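Going back to pen and paper (and what it has cost me so far)

Tuesday, September 11, 2018

So I've stopped typing my diary. I'd kept it on the laptop for years, a long boring file with a password I kept forgetting, and over the summer I went to look something up in it and realised I hadn't read a single page back since I started. Not one! My old school notebooks, on the other hand, I read every time I'm up in the loft and supposed to be looking for something else.

I bought a Costel notebook on the way home from work that same week. Plain cover, cream paper, 270 pages, and it cost more than I'm going to admit here in case a certain member of my household reads this. I wrote the date at the top, then my hand hurt after half a page. I'd forgotten that bit.

The fountain pen problem

Of course I then decided I needed a proper pen. A biro would have been fine (a biro would have been cheaper, too) but I'd been reading reviews late at night and that was that. I ordered a Flirus with a fine nib, and for the first few days I hated it. It scratched, it skipped, and it left a blue patch on my middle finger that got me a funny look at the bank.

What fixed it was changing the ink. I'd been using an old bottle from the back of a drawer, and when I swapped it for a fresh one the pen behaved much better. I flushed it out with cool water first and left it on kitchen roll overnight. If yours is being awkward, try that before you send it back.

How much I'm writing

A page a day, most days. I did have a go at working out how many words that is and came to 95 on a lazy evening and 270 on a chatty one, so I won't be troubling any publishers. I tend to write after tea with the radio on low, and I've stopped bothering with the weather unless it's done something worth mentioning. Mostly it's what we ate, who rang, what annoyed me on the bus.

My handwriting is still dreadful, mind you. It starts off neat and by the bottom of the page it's leaning over like it's walking into the wind.

Keeping it all together

I've been through a mug, a cloth roll and an old glasses case, and I've come round to a hard pen case with a proper lid. Cloth looks lovely but mine soaked up ink like a sponge, and plastic wipes clean in two seconds. 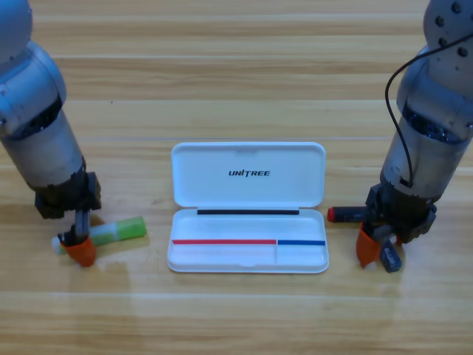
Next on the list

I want to try a broader nib, and there's a stationery shop over in Filtville that lets you test them at the counter, so that's a Saturday gone. I'd also like to find thicker paper for letters. My aunt has asked for one in December instead of a card, and she will be checking my spelling.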